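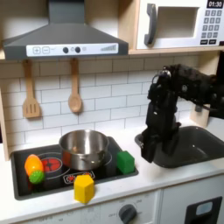 How to clean and reset a play kitchen

Updated May 2025

Allow 10 minutes. You need two cloths, a bowl of warm water and a drop of dish soap.

1. Clear the counter. Take the pot, the play food and any stray blocks off the cooktop and put them on a towel.

2. Wipe the cooktop with a damp cloth, then a dry one. Go lightly over printed burners and labels - no scouring pads.

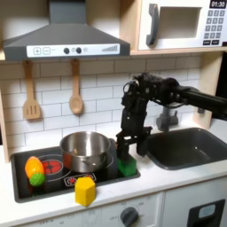
3. Do the range hood next, and the microwave keypad if your set has one. Wring the cloth out well first. Wooden spoons and spatulas get a quick wipe and go back on their hooks dry.

4. Run the cloth along the backsplash from top to bottom, finishing where it meets the counter. 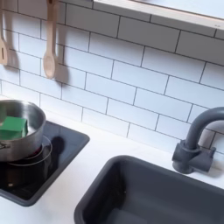 Agnese Rätsep wrote that she does the backsplash before the cooktop, so drips only get wiped once. That works too.

5. Wash the pot and play food in the bowl and dry them.
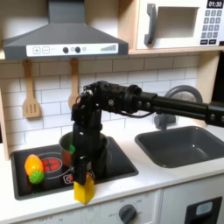
Put things back where small hands can reach them. Blocks can go in with the food if your kids cook with them. Look inside the pot before you call it done - ours had something green in it. Leave the sink clear.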